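Facilities > Inspections > Wet Areas
Search this site Go

Markau Guest House, bathroom floor and tub check
Inspected by: Lamisi Abugri
Copy to: Kedir Lemma

1. Floor clean and free of standing water: OK
2. Non-slip mat supplied: NO. Last one went to the laundry and has not come back. Order from Zudix.
3. Tub drain clears fully: OK, a little slow. Check again in February.
4. Hot water at tap no higher than 119 °F: OK, read 117 at first try, 119 at second.
5. Outlet near basin trips on test button: OK
6. Drinks in wet areas in cups with lids, no glass: OK

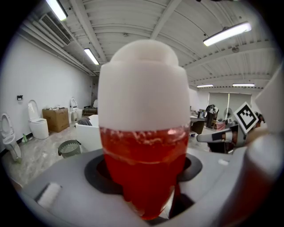
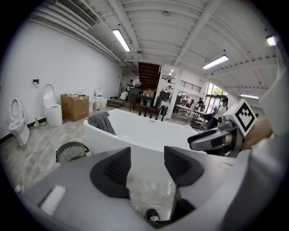 Items 6 (first photo) and 1 (second photo)

7. Door lock opens from outside with coin: STIFF. Mawuli Appiah to oil it.
8. Grab rail holds firm: one screw turning in the wall. Needs a longer anchor. Do not let the room until fixed.
9. Fan runs on after light is off: OK
10. Emergency number posted: old number still up. Gifty Agyeman has the new sheet.

Open items: 2, 3, 7, 8, 10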